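Why does my talk show recording stop before the last guest comes on?

Asked in TV and Streaming Help
103 views, 2 answers

Hi all, hoping someone here can save my sanity. I've got one of the Utell boxes (the older one with the round remote) and I series link a late night chat show that goes out at ten to eleven. For the past month or so every single recording has stopped just before the final guest walks on. I get the opening jokes, I get the first two people on the sofa plugging their films, then the host says "and when we come back" and that's my lot. Back to the menu it goes.

Last week it was the one guest I'd been waiting for all series, an actor I've liked since I was at school, and apparently he told a brilliant story about getting locked out of a hotel in his pyjamas. Everyone at work had seen it. I had the band playing into the adverts.

What I've tried so far: switched the box off at the wall, deleted the series link and set it up again, and cleared out loads of old stuff in case it was full. It now says 4 per cent used, so it's not that. Other programmes on the same channel record fine, even the cookery thing straight before it. It's only this show.

Is there a setting I'm missing? I really don't want to sit up for it, I'm up at half five for work. And I've had a look on the catch-up service but they only put the clips up, never the whole episode.

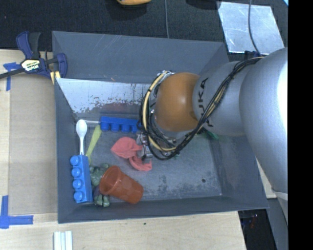 Ternano, April

Answer 1 (marked helpful by 4 people)

I had exactly this with the same box and the same sort of programme, so I feel your pain! What's happening, I'm fairly sure, is that the show is listed in the guide as two parts with a short news bulletin in the middle. Your box is only linked to part one. It gets to the news, thinks its job is done and packs up.

Go into the guide on the night it's on and scroll along past the news. If you see the same title again with "part 2" or "continued" after it, or sometimes just the title on its own, that's the bit you've been missing. Highlight it and press record, then choose series when it asks. You'll end up with two entries in your list every week, which is a bit untidy, but you do get the whole thing.

While you're in there, go to Settings, then Recordings, then Extra Time, and put it up to ten minutes at the end. Chat shows run over all the time, especially if there's been football on beforehand. Mine was set to nothing at all when I got it, and I lost the end of a comedy awards night that way - the winner had literally opened her mouth to say thank you.

One warning. If you've got something else recording straight after on a different channel, the extra time can clash and the box will quietly drop one of them. It doesn't tell you. I check mine on the evening before I go up to bed.

As for the episode you missed, have a look at whether the channel repeats it. Ours gets shown again in the small hours at the weekend, and the repeat doesn't have the news in it, so I've started recording that one instead and I've stopped bothering with the original. The music is sometimes trimmed but all the guests are there.

Answer 2

get rid of the utell box mate they are all rubbish. I went over to a Prinatach and never looked back, well apart from the remote. Series link just works

Reply from the person who asked

Answer 1, you are a star. I went along the guide and there it was, same title, sat right after the news, with no "part 2" or anything on it. I must have scrolled past it loads of times. Both are linked now and I've put the extra time on. Found the repeat as well, ten past two in the morning, so I might get my pyjama story after all.

Answer 2, thanks, but I've still got a year left on the contract!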